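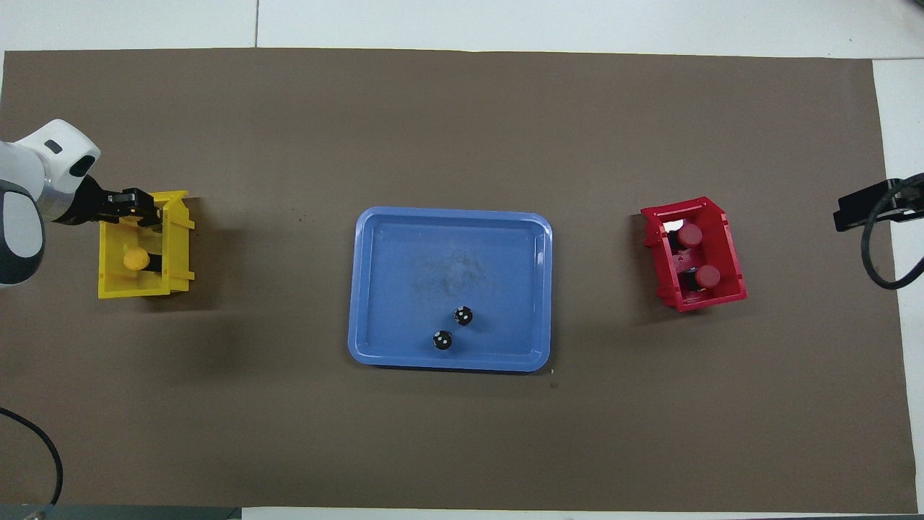 Figure 1. Two-arm sorting cell, gripper at the back wall of the yellow bin.

Standel Technical College
Automation Lab, Unit 4: Contact faults in bin and tray work

Read before the lab session. Bring your copy of the Unit 2 stop procedure.

1. The fault

The cell sorts small parts between a shallow tray and two open-front bins. Parts are grouped by color, and the bins are not fastened to the table. In June the cell went into a protective stop during a sorting run, and the log gave only "force limit, left arm." The operator cleared the message and restarted. The arm stopped again on the next cycle at the same point.

The left gripper had come down on the back wall of the yellow bin instead of inside it. The taught position was correct for the bin as it stood when the program was written. The bin had since been moved 18 mm toward the arm. The gripper opening was 50 mm, so the program had very little room for a bin in the wrong place.

The force limit did its job. The mistake was the restart. A force stop means the arm has met something it was not expecting, and clearing the message does not remove the object.

2. Why the bin wall matters

The back wall of this type of bin is taller than the front lip. An arm that comes in over the front has a low edge to clear. An arm that comes in from the back or side has to clear the full height of the wall, and it has to do so with the fingers open. Open fingers can straddle the wall. If the gripper then closes, it grips the bin, and the next lift takes the bin with it.

The controller cannot tell a gripped wall from a gripped part by force alone. Finger width is a better check. Measure the part, measure the wall, and set the program to reject any width that does not match the part. Where the two widths are close, move the pick point farther from the wall.

3. Tray work

The same fault shows up in the tray in a different form.

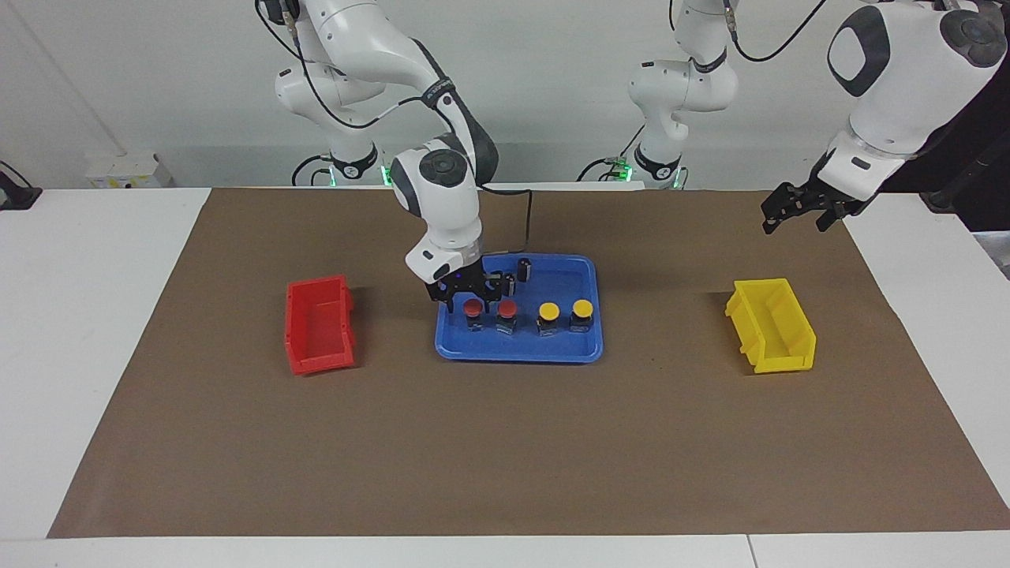

Parts set in a row leave narrow gaps, and the fingers need space on both sides of whatever they are picking. A small position error puts one finger on top of a housing. The arm pushes down, the part cannot move, and the force rises quickly. Parts near the tray wall are worse, because the outer finger may land on the rim.

Push-button units need extra care. A finger that lands on the cap may press it down before the force limit is reached, so the contact can go unrecorded. Pick these by the housing.

4. After a force stop

Leave the message on the screen.
Write down the arm, the program step, and the time.
Look at both grippers. The arm named in the log is the one that felt the force, and the other arm may still be over the table.
Put the cell in manual mode before reaching in. Never reach between the fingers.
Open the gripper by hand command, then back the arm straight out along the line it came in on. Do not send it home from the stop position.
Check the bins and the tray against the marks on the layout sheet.
Check the cables at the wrist for pulling or pinching.
Run one cycle at reduced speed with a hand on the stop button.

5. Lab task

Work in pairs. Your instructor will shift one bin while the cell is stopped. Find which one, using the log and the layout sheet, and correct it without reteaching the pick point. Then write a width check for the yellow bin and test it at reduced speed.

Hand in the log page, your measured widths, and a half-page account of the stop. State what the arm touched and how you know.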